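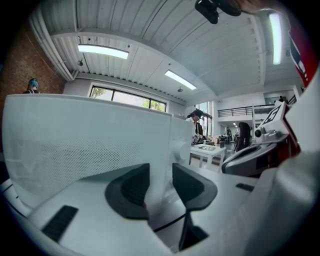 Joanne Naylor

Werkraum Undport 2
Mietraum für Aufbau, Versuch und alles, was im Büro stört

598 Euro im Monat, Nebenkosten inklusive, Staub inklusive

Undport 2 ist der kleinere unserer Werkräume und der mit der eigenwilligeren Decke. Wellprofil, weiß, dazu ein langer weißer Träger. Mieter mit Sinn für Architektur sagen dazu »industriell«, die übrigen hängen ihre Lampen woanders auf. Am Träger wird bitte nichts befestigt, auch nichts Leichtes und auch nicht »nur kurz«.

Links rotbrauner Backstein, hinten eine weiße Wand. Der Backstein ist echt und nimmt Dübel übel. Wer Regale braucht, bekommt von uns freistehende gestellt. Die weißen Rohre oben an der Backsteinwand gehören zum Haus und sind als Kleiderstange ungeeignet, was im letzten Jahr von zwei Mietparteien unabhängig voneinander überprüft wurde.

Zur Ausstattung gehört der große weiße Kasten mit der gelochten Front. Er ist breit und hoch genug, dass man sich dahinter ganz gut vor Besprechungen verstecken kann, und er bleibt, wo er ist. Die Lochblende muss frei bleiben: keine Aufkleber, keine Magnete, kein Schichtplan. Auf dem Rand oben wird nichts abgestellt. Er ist leicht gewölbt, Kaffeebecher kommen also früher oder später von selbst wieder herunter.

Ausstattung im Überblick

Fläche: rund 40 Quadratmeter, davon ein spürbarer Teil Kasten
Strom: 8 Steckdosen, eine davon hinter dem Kasten und damit eher theoretisch
Wasser: im Flur, kalt
Tische: zwei Werkbänke Modell Drimamik, höhenverstellbar mit Geduld
Beleuchtung: hell, neutral, wenig schmeichelhaft
Heizung: vorhanden, im August am zuverlässigsten

Nutzung

Geeignet für Montage, Prototypen, Messaufbauten, Verpackung und Zwischenlager. Lackieren und Schweißen sind nicht erlaubt. Musik geht bis 20 Uhr, danach geht sie auch, aber dann steht Herr Jia aus dem Nachbarraum in der Tür und hört mit. Übernachten ist nicht vorgesehen. Die Werkbänke sind dafür auch zu schmal.

Übergabe und Schlüssel

Die Übergabe macht Shiyu Wan, in der Regel vormittags. Es gibt einen Rundgang, ein Protokoll und zwei Schlüssel. Verlorene Schlüssel kosten Geld, wiedergefundene leider auch, wenn die Schließanlage schon getauscht ist. Kratzer am Kasten, die bereits da sind, stehen im Protokoll. Bitte prüfen Sie die Liste vor der Unterschrift, sie ist länger, als man denkt.

Kündigung zum Monatsende. Der Raum wird besenrein zurückgegeben, der Besen hängt im Flur. Besichtigungen vereinbart Ha-neul Seo telefonisch oder per Mail. Wer eigene Möbel mitbringt, misst vorher bitte die Tür aus, nicht das Möbel allein.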